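Badminton racket bag

A badminton racket bag with two rackets, a shuttlecock tube and loose shuttlecocks.

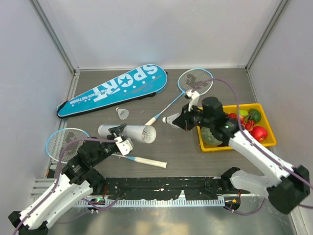

Blue racket bag printed "SPORT", with rackets and shuttlecocks.

A badminton racket bag (also racket cover, or racket sleeve) is a soft case for carrying one or more badminton rackets. Usual shape – broad and rounded at the head end, narrow toward the grip. Most have a zipper and a shoulder strap.

Types
Head covers, for the strings only. Full-length covers, for two or three rackets. Thermal bags, lined, bigger, used by club players.

Packing
Rackets go in head first, grips at the narrow end. Shuttlecocks are normaly kept in their own tube, nested cork into skirt, so the skirts keep there shape. Tube rides in a side pocket if the bag has one.

History
Trostcombe club sold plain cotton covers to members until March 1978. The maker Luscombe brought in printed ones later; Ruby-Lee Tomoana's survey of club bags lists 1257 of them, 37 without straps.

See also
Shuttlecock tube
Racket grip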